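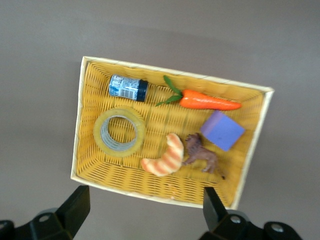 Most households own at least one container whose purpose was never decided. It may stand on a hall table, at the end of a kitchen counter or beside the telephone, and it receives whatever has no other place. A woven basket in mustard yellow, finished with a pale rim, will take a small jar, a toy carrot and a roll of clear packing tape with equal ease, and the ease is the difficulty. The things in such a basket belong to separate rooms and separate tasks, and a person looking for one of them must first move the others.

Arnaldo Louro has studied the subject for 14 years at the Matthorpe Institute for the Home, where he directs the household storage program. Between July and the end of the year, his department visited 165 homes in the districts of Stosholm and Aguiar. Residents were asked to leave their catch-all containers as they were. The resulting inventory, which runs to more than 1,000 entries, was published on February 25, 2023.

The report does not recommend that families give up the open basket. It proposes that the basket be treated as a stopping place, emptied at a regular hour and returned to its position. Mr. Louro advises working on a cleared table, with enough bare surface to set each article down by itself before its destination is chosen.

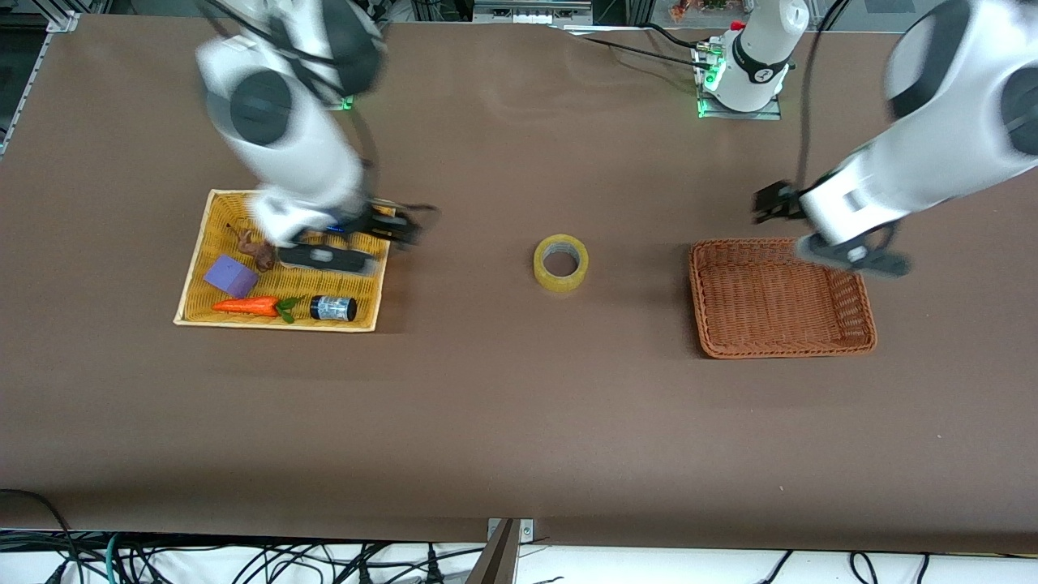

Packing tape set apart on the table; the toy carrot and the jar are in the tray.

Supplies in regular use should leave first. Tape, scissors and string are best kept together in a drawer near the place where parcels are wrapped. Toys return to the room where children play, and labeled jars are read before they are shelved.

"A family will keep to a method that takes 2 minutes," Mr. Louro writes in his introduction. "It will not keep to one that takes an afternoon."

The institute has also issued a household guide, prepared with the Guvero Foundation, which covers entryways, kitchen counters and desks. Printed copies may be requested from the Matthorpe reading room during public hours.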